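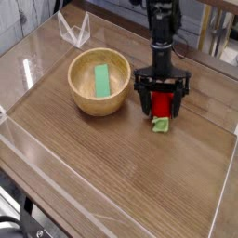

Forness Adds Asimex Collection of Research Inhibitors to Its Catalog

4 October 2022 — Forness, a supplier of small molecules for laboratory research, is delighted to announce that the full Asimex collection is now open for orders. The collection brings 300 new enzyme inhibitors to a catalog that already holds 3,000 compounds, and we can't wait to see what our customers do with them!

Many of the new compounds act on kinases and proteases, two groups our customers ask about all the time. Each one ships as a dry powder or as a ready-made solution in DMSO, with its purity report and storage notes in the box.

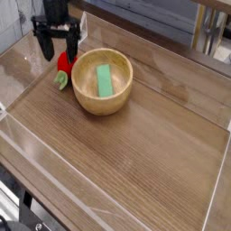 Labs that are just starting a screen can order the whole set in plates, while teams that already know their target can pick single vials (the smallest size is 2 mg, enough for a first round of cell work). Plate maps can be downloaded before you order, so you can plan your controls early.

The compounds are made and checked at our Alvarado site, where a new storage room opened in February. It gave us the cold space we had been wanting for years — and orders from the new set leave from the same building. 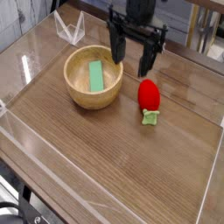
Customers who use the Trekon ordering system will find the Asimex compounds there as well, under the same catalog numbers. Existing accounts work as before, and standing orders do not need to be changed. 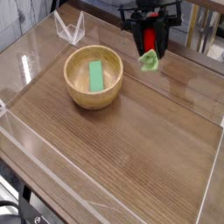

About Forness

Forness makes and supplies inhibitors, activators and reference compounds for research groups. All products are for laboratory research use only and are not for use in people or animals as medicine.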